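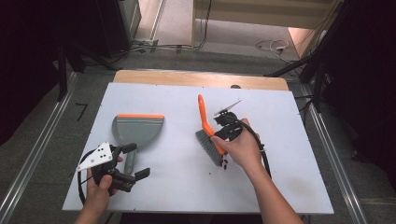

Sweeping task, week 3 update

So our team (we're Rullitz, the smallest group in the class!) picked sweeping because it sounded easy. Brush in one gripper, dustpan in the other, crumbs go in the pan. Ha. My first 10 tries were a mess, mainly because I kept squeezing the brush handle too far up and the bristles just skated over everything.

What helped me was slowing way down and getting a good hold on the dustpan before I even think about the brush. I also quit making big piles, a little cluster is plenty.

We want 900 good demos before we train anything, and the Robles group is already bragging about 2,000 (theirs is stacking cups, so come on). My wrists are sore but I'm weirdly into it now. Next up is tipping the pan into a bin, and I still have to fix our labeling script.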